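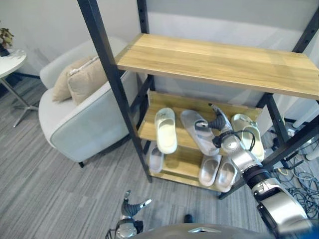 What should we buy first?
Grippers. Or at least settle on the gripper before you sign for anything else. The arm you pick, the wrist mount, the spare parts list, even the floor space all hang off that choice. We've seen teams order the whole robot in one go and then find out the hands they need are on a different mount. Ask for a loaner pair if the supplier has one.

How much should I put in for the first year?
Take the quote, then add. Freight, spare fingers, cables, batteries, furniture for the test room, somebody's hours. The Skatov worksheet has a line for each. Fill in all of them even if it's a zero. Blank lines come back to us and the request sits.

What gets forgotten most?
Cables and furniture. Sounds silly. A test room that's meant to be like a home needs home stuff in it: chair, rack, side table, carpet, slippers, whatever the task calls for. At Stisenside the household corner came to $775 all in, mostly secondhand. Put it on its own line, not under "misc".

Is there a cap on small purchases?
Yes, $3,659 per order without a second signature. Over that it goes to Sieglinde Thiele. Please don't split an order to get under, she will notice.

Two hands the same, or two different ones?
Depends on the task list. A simple closing gripper is cheaper to fix and fine for picking up and putting down. Multi-finger hands cost more and have more to break. Mixed setups are ok but then you stock two kinds of spares, so budget for that. If you're not sure, write down your ten most common objects and send the list to Aicha Ouali before you ask for quotes.

Do we need legs?
Ask yourself where the work is. If it's all at one bench, a fixed base or a wheeled one is a lot less money and a lot less fuss. Low shelves, reaching down near the floor, moving between rooms, then it's worth having the conversation. Try low reach in the demo. Bring your own shelf measurements, the sales sheet number is usually taken with nothing in the way.

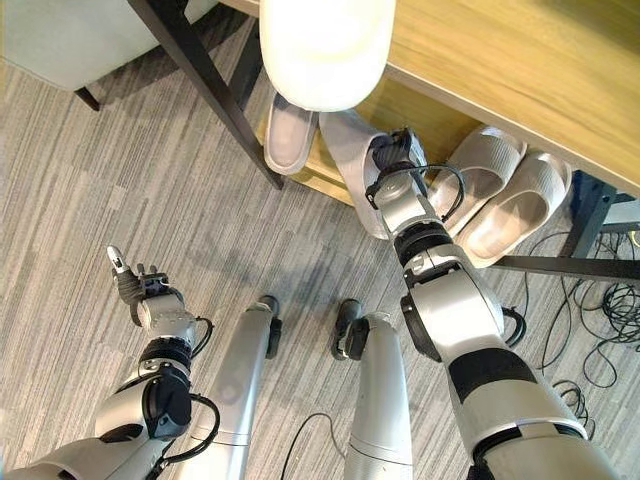

Quotes and suppliers

How many quotes do I need?
2 is the minimum. Mockus and Asent are both set up in the system already, so those are quickest. New suppliers are fine but the paperwork takes 15 working days, start early.

What has to be on the quote?
Lead time. Warranty start date (delivery or first power on, it matters). Price of a full spare hand. Price of a cable set. Who pays return shipping on a repair. Training, if any, and how many people it covers. If the supplier wont put it in writing, treat it as not included.

Lease or buy?
Lease if you don't know yet what the task will be in a year. Buy if you do. Read the part about wear on fingers and joints in any lease, some count it as damage.

Can I use leftover money from another project?
Sometimes. Needs to be moved before the end of March, after that it's gone. Email first, don't just put the other code on the form.

Planning the room

How much space?
Enough to walk all the way round the robot with the arms out. Tape it on the floor before you order. Then move the furniture in and tape it again.

Carpet or hard floor?
Whatever the real place has. Get the supplier to confirm thier machine is ok on it, and name the floor type in the email.

Cable covers, stands, power strips?
All go under room costs. Measure the longest run first and order one size up.

Page last updated Dec 7, 2025. Worksheet questions to Aicha, signatures to Sieglinde.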